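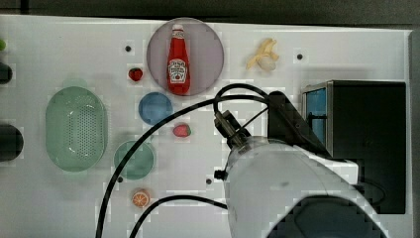
Saturday, 22nd September — the toy kitchen

Finally got to the toy kitchen today. I've been putting it off for weeks, and then Jennylyn Catacutan rang to say she'd take whatever we could spare for her playgroup in October, so out it all came onto the big white table. What a lot of stuff! I could have sworn we had one set. We have bits of at least three, the old Fandau one and the Vuvness one with the nice colours, plus odds and ends from the Evangelista street sale that I got for next to nothing.

The ketchup bottle is still my favourite. It's so shiny and red, and it always ends up on a plate for some reason, like somebody's ordered a serve of straight sauce. The banana with its peel hanging open is a close second.
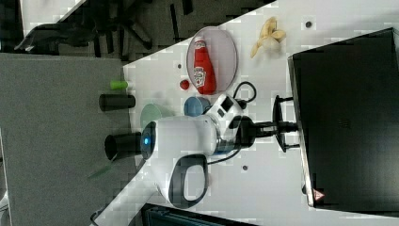
I did try to be sensible and put cups with cups and bowls with bowls, but I kept shuffling things about and got nowhere much. The black cups don't belong to any set I can remember buying. Mum reckons they came in the Trerkel box, the one that was meant to have 200 pieces in it and never did. Anyway, they're good cups and they can go to Jennylyn, along with the blue one if I can bear it (I probably can't).

Stopped for a cuppa, then did the cooking things. The green slotted spatula is nearly as good as my real one, and the big oval colander will be handy for carting the fruit around in — strawberries, orange slice, the lot. I want to keep that colour together if I can, the pale minty green. It looks so fresh next to the lavender plate!
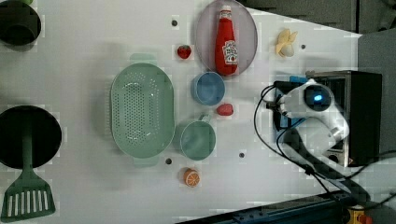 So what's going to the playgroup? The black cups, the pan, the spatula and most of the fruit, and I'm keeping the colander, the lavender plate and the ketchup.

Still have to find a box with a decent lid. The one in the hall cupboard has a split down the side and I don't trust it in the car. Will ring Jennylyn back tomorrow about drop-off, and ask if she wants the tea towels too.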